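Shortbread and Shop Windows: How Food Packaging Sells a Place
Project report, Design and Society module
Vega Soler and Khalil Zoubi
03/03/2020

Why we picked this topic

When our class was asked to choose something ordinary and look at it properly, the two of us went back and forth for a good while (Khalil wanted bus tickets, and I still think that would have been fun!). In the end we settled on the packaging of cookies and sweets, because both of our families keep old boxes and tins long after the food is gone. My grandmother has a tin full of buttons that has outlived three sewing machines, and she can still tell you where every one of her boxes was bought.

Our question was a simple one: how does a package tell you where a food comes from, or where it would like you to think it comes from?

How we went about it

We started in September with a visit to the Bataineh grocery in Warkgate, where Majdi Bataineh very kindly let us stand in the cookie aisle with our notebooks for a whole afternoon. After that we wrote a short survey and handed it out at school and at the Carkundale street market. We got 316 answers back, far more than we had hoped for, and it took us most of a vacation to type them in. We also sat down for longer talks with 10 people, among them Maya Majali, who paints shop signs and had a great deal to say about the color red.

What people told us

Most people we talked to said they choose a gift by the box and a snack by the price, and they were quite cheerful about it. Plaid came up again and again. People connected it with Scotland, with butter and with winter holidays, and several of them mentioned all of these in one breath. Windmills, mountains and old-fashioned lettering were popular answers too.

Maya pointed out that a pattern can do the work of a map. She also thought that a plain white label on a busy background is what makes the whole thing readable from across a store, and after she said it we began noticing labels everywhere we went.

What we would do differently

Our survey leaned toward people who already like sweets, and we should have asked more older shoppers. Our teacher, Nabil Semaan, suggested comparing boxes with tins, and we would love to try that next.

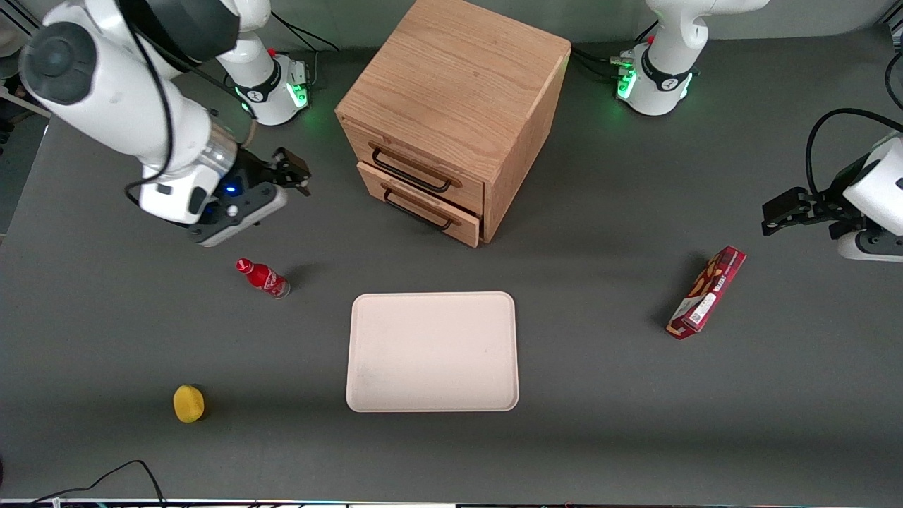
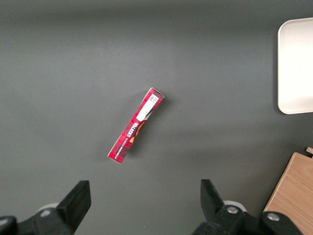

Second picture: red plaid box with a white label.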